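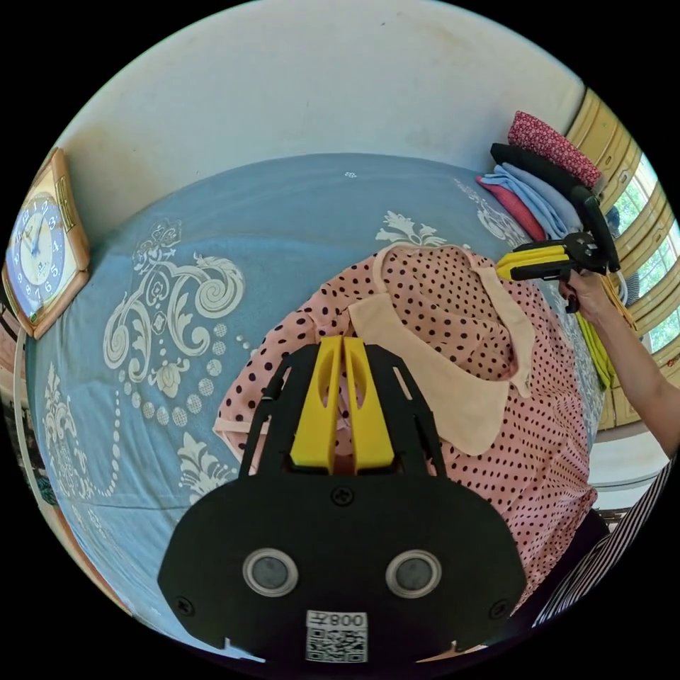
Leonie Wihongi asked whether the collar was supposed to go under or over, and could I please write down what I'd tried before she tried all of it again. Fair enough! So this is my log for the folding problem, ticket 819.

Problem: the pink polka-dot blouse won't stay folded. The big floppy collar slides out sideways, and whatever goes on top of it slides too (I've lost two piles this way, one of them at 6 in the morning).

Try 1. Folded it like a T-shirt, sleeves back, bottom up. Looked great until I picked it up, then the collar flopped open and took a sleeve with it.

Try 2. Rolled it. Stayed put, but the collar came out with a crease I had to iron, and I hate ironing.
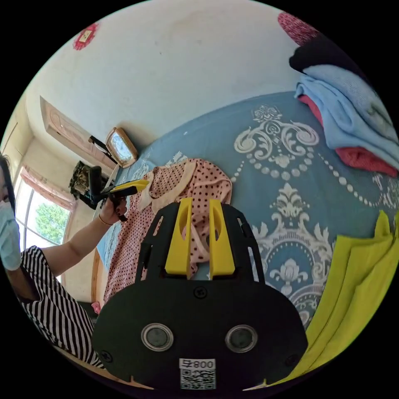 Photo: Rajeshwari Alva / Eketti Home Help

Try 3. Face down on the bedspread, collar smoothed out flat first, THEN the sleeves in, then in half just once. Much better. I'd been folding it too small, I think. The knitted sweater is bulky and the blouse is slippery, so they need separate spots in the pile, and the blouse goes on last.

Still open: it slips a bit when I carry the whole stack to the closet. I'm going to try a pillowcase around everything next. If you have a collar like this one, don't pin it, the pins leave marks.

Status: workaround found, leaving this open till June.

2 comments · 6 shares

Nair: Tissue paper inside the collar! Works on my dressy ones.

Bolunano: I gave up and put mine on a hanger, no regrets.

Related tickets
Fitted sheet comes out as a ball
Sweater pile leans to one side
Wovano drawer dividers keep popping up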